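Packing is a subject that Cao can talk about for a whole evening. In Kilside she has prepared school bags for 299 children, and every July she begins again.

"First I open the zipper completely," she told me. "People are lazy with the zipper, and then the paper gets folded."

She puts the papers in early - a bent sheet makes her unhappy - and the snacks last. A bag should take her four minutes.

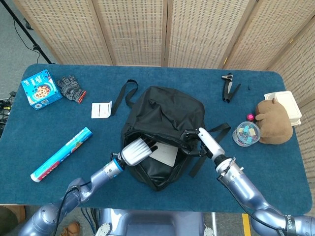
Jianhua Wan

I asked what she thinks of a plain black backpack. "I like it. It does not show dirt, and the straps can be made longer when the child grows."

And the box of snacks? "It goes on top, or it stays at home," she said, and went to look for her tea.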